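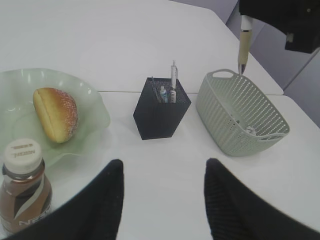 「満足度98％」のような美容クリニックの数字は、このデータで検証できますか。

検証できません。収録しているのは広告に書かれた主張の文面と、その主張に根拠の記載があったかどうかの判定だけです。施術の結果そのものは入っていません。

Plellis 美容医療広告文データ 第2版

README兼データカード
最終更新 12月4日（金）
管理 Edith Grajales
判定基準の作成 Sándor Kovács、Nayeli Cusi

概要

脂肪吸引、脂肪注入、糸リフト、まぶたの手術、しみ取りレーザーの広告文を3000文集め、満足度、持続期間、ダウンタイム、安全性に関する主張に印を付けたものです。原文はクリニックの公開ページから取り、院名、医師名、所在地、電話番号を伏せ字にしています。症例写真は収録していません。術前と術後で照明も顔の角度も化粧も違う写真が多く、並べたところで何を比べているのか分からないためです。

作った側の立場を先に書いておきます。私たちは美容外科に反対しているわけではありません。ただ、広告に出てくる数字の大半については、分母が書かれていない時点で読む値打ちがあまりないと考えています。この見方は判定基準にも入り込んでいるはずで、気になる方は判定欄を捨てて原文だけ使ってください。

ファイル構成

ads.csv　広告文の本体。一行に一文。
labels.csv　判定済みの700文。ads.csv と文番号で対応。
terms.txt　用語の揺れをまとめた表。「切らない」「メスを使わない」「プチ」など。
guide.txt　判定者に渡した手引き。第1版の手引きは old フォルダにあります。

文字コードはUTF-8、区切りはカンマです。原文に半角カンマが混じる文があるため、引用符を解釈しない読み込み方をすると列がずれます。表計算ソフトで開いて上書き保存すると文番号の先頭のゼロが消え、labels.csv と対応が取れなくなります。

列の説明

id　文番号。文字列として扱ってください。
procedure　施術の大分類。一文に複数の施術が出る場合は、最初に出たもの。
text　伏せ字処理後の原文。
claim　主張の種類。satisfaction、duration、downtime、safety、other のどれか。
source_given　根拠の記載。none、vague、specific の三段階。
hedge　「個人差があります」に類する但し書きの有無。
note　判定者の覚え書き。空欄が多く、書き方も統一していません。

判定について

判定者は2人で、700文すべてを別々に読んでいます。食い違った文は Kovács が読み直して決めました。つまり最終的な判定には一人の癖が乗っています。一致率を載せてほしいという要望が何度か来ていますが、第2版では見送りました。none は誰が見ても none なので、全体の一致率を出せば立派な値になります。意見が割れるのは vague と specific の境目で、そこを隠すような数字を看板にすれば、こちらが文句を言っている広告と同じことになります。二人分の元の判定は labels.csv の右端に残してあるので、必要な方は計算してください。

specific とした条件は、調査の時期、対象者の数、尋ね方のうち対象者の数を含む二項目以上が同じページにあることです。甘い基準だと思います。厳しくすると specific がほとんど残らず、分類として使えなくなるので妥協しました。「当院調べ」だけの文は vague です。「自社調べ」と「院内アンケートより」も同じ扱いにしました。「多くの患者様に選ばれています」は none で、これには異論が出ましたが変えていません。

hedge の扱いも完全ではありません。但し書きが別の段落や折り畳み欄にある場合、採取した文の中には現れないため、なしと判定されます。「このクリニックは但し書きを付けていない」と言うためにこの列を使うのは誤りです。

持続期間の主張で困ったもの

「半永久的」をどう数えるかで最後まで揉めました。脂肪注入の「定着した脂肪は半永久的」という文は、定着しなかった分には触れていません。嘘とは言えず、読んだ人はおそらく注入した量が残ると受け取ります。結局 claim は duration とし、note に「定着分のみ」と書きました。この note で検索すれば該当する文が拾えます。

糸リフトの「効果は一年から三年」も似ています。糸が吸収されるまでの期間と、見た目の変化が続く期間が混ざったまま書かれていて、どちらの話か判定者には決められませんでした。duration に入れてあるものの、期間の値を取り出して平均するような使い方には耐えません。

収集の偏り

採取元は検索で上に出てくるページに寄っています。広告に金をかけている院が多めに入っていると思ってください。地方の小さな皮膚科の文はわずかで、SNSの投稿と動画の字幕は含みません。今の宣伝の主戦場がそちらだという指摘はその通りで、反論はありません。

同じ文面が院名だけ変えて使い回されている例もかなりありました。完全に同じ文は一つにまとめましたが、語尾だけ違うものは残っています。学習用と評価用に分けるときは、似た文をまとめてから分けないと、評価の値が良く出すぎます。

性別の偏りもあります。文面の多くは女性に向けて書かれていて、男性向けのひげ脱毛は対象施術から外しました。外した理由は量が多すぎたことで、学問的な根拠はありません。

使ってよいこと、勧めないこと

広告表現の研究、主張文を探す分類器の試作、授業での読み比べには使えます。院の優劣をつける、施術の安全性を推定する、特定の文を違法と断じる、といった用途には向きません。広告規制に触れるかどうかは判定しておらず、none だから違反という意味もありません。手術を受けるかどうかをこのデータで決めるのもやめてください。診察で医師に合併症の頻度と再手術の費用を聞くほうが早いです。答えを濁されたら、それも一つの情報でしょう。

分類器を作った方へ。精度が高く出た場合は、まず「％」という記号だけを手がかりにしていないか確認することを勧めます。第1版では、記号の有無を見るだけの一行の規則が、手間をかけたモデルとほとんど変わらない成績でした。第2版で漢数字や「ほぼ全員」型の文を足しましたが、これで直ったと言い切るつもりはありません。

第1版からの変更

まぶたの手術の文を追加。
source_given を二段階から三段階に変更。第1版の判定とは混ぜられません。
伏せ字の漏れを修正。Jhosep Marulanda の報告によるものです。
「ダウンタイムほぼなし」を other から downtime に移動。そもそもなぜ other だったのか、記録が残っていません。
terms.txt の重複行を削除。

分かっている不具合

text の末尾に全角の空白が残る行があります。まぶたの「埋没法」を説明する文で、procedure が糸リフトになっているものが見つかっています。「糸」という字で機械的に振り分けた名残で、判定済みの文は直しましたが、残りは未確認です。

資金と利害関係

保存場所は Clinstead の研究用サーバーを借りています。美容クリニックや機器会社からの資金は受けていません。Prasert Thongsuk は10月まで形成外科の広告審査を手伝う仕事をしていたため、判定には加わらず、用語表だけを担当しました。影響がないと断言はできないので書いておきます。

利用条件

判定と手引きは、出典を書けば自由に使えます。原文の権利は各クリニックにあり、まとまった量の再配布は控えてください。伏せ字を元に戻す試みも認めません。論文で触れるときは、版の番号と、判定済みの部分を使ったのか全体を使ったのかを必ず書いてください。全体を使ったと書きながら source_given を集計した原稿を見たことがありますが、未判定の文にその値は存在しません。

誤りの報告は文番号を添えて Grajales まで。「この院は良い院なので削除してほしい」という依頼には応じていません。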